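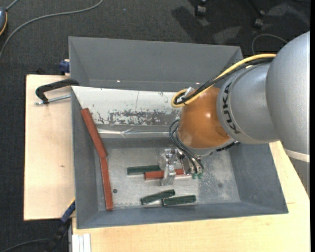

2 min read

Sorting mixed bars and blocks that share one metal bin

3 September 2023 - posted by Lendau

I have a grey rectangular metal bin with reddish-brown bars and dark green blocks all in together. They lie at different angles, and some of the green ones end up right beside each other. I want to keep using the one bin because it fits the spot on my light wood bench, but I'm tired of digging for the right piece. Is there a simple way to keep the two kinds apart? The bin has to stay removable so I can carry it to the other room.

Usman

I would put a divider in it. Cut a strip of thin plywood to the inside width of the bin and stand it up across the middle - a snug fit holds without glue. Bars on one side, blocks on the other. Keep the strip a little lower than the walls so you can still stack something flat on top.

Lay everything the same way too, long side along the long wall. I did this with my own bins in March and have not changed it.

If the strip slides when you carry the bin, stick a bit of felt on each end.

Parkov88

just get a second bin

Milomeo

A second bin is fine if you have the bench space, but it sounds like you don't. I use a rubber drawer liner on the bottom, cut to size with scissors. Pieces stay at the angle you set them down. Take the liner out and wash it now and then, dust collects under it.

I would still add the divider. The liner does not separate anything by itself.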